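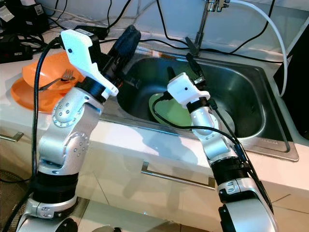 How hot does the water need to be for washing plates by hand?

Hot enough that grease lifts without scrubbing, and cool enough that you can keep a gloved hand in it. Most household hot taps deliver this without any help from a kettle.

Washing up in a single-basin sink

These instructions cover everyday plates and cutlery in a kitchen with one basin and no separate rinsing bowl. The method changes slightly if you have two basins; see the Druvley page for that layout.

What you need

Washing-up liquid
A dish brush with a handle
A cloth for glasses
A rack or a folded tea towel
Two clean, dry tea towels

Before you start

Scrape leftovers into the food bin. Stack used plates on the worktop beside the basin, largest at the bottom, and lay the cutlery on the top one. Stacking transfers food to the underside of each plate, so both faces must be washed.

Keep the side you drain on clear. Move any chargers or trailing leads away from the splash area before running the tap.

Plates with dried egg or starch should be soaked first in cold water. Hot water sets both. Allow 17 minutes; longer does no harm to glazed ware, but unglazed foot rings will take up water and may mark a shelf.

Washing

1. Fill the basin to one third. Add the liquid once the water is in, then stir it through with the brush.

2. Wash glasses first, then cutlery, then plates, then pans.

3. Hold each plate upright in the basin, tilted slightly back. Brush the face from the rim to the centre in overlapping strokes. Turn the plate a quarter at a time.

4. Turn it over and brush the back, including the foot ring.

5. For forks, push the bristles between the tines from the front, then again from the back. Draw the brush along the handle last.

6. Change the water when the foam has gone or the surface shows a film of fat. A family supper normally takes two fills.

Rinsing

With one basin, wash the whole batch before rinsing any of it. Set the soapy items on the rack, drain the basin, wipe it round, then rinse everything under the running tap. Rinsing over the wash water works — but it dilutes the detergent and raises the level quickly.

Drying and the brush

Stand plates on edge with a finger's width between them. Dry cutlery by hand if your water is hard.

Rinse the brush in clean water, shake it, and store it with the bristles down or sideways. Replace it when the bristles splay.

The basin

Stainless steel shows water spots. Wipe along the grain with a damp cloth, then a dry one. Do not use wire wool or bleach.

Corrections to step 5 were supplied by Dzintra Venckus. The rinsing section was revised in July.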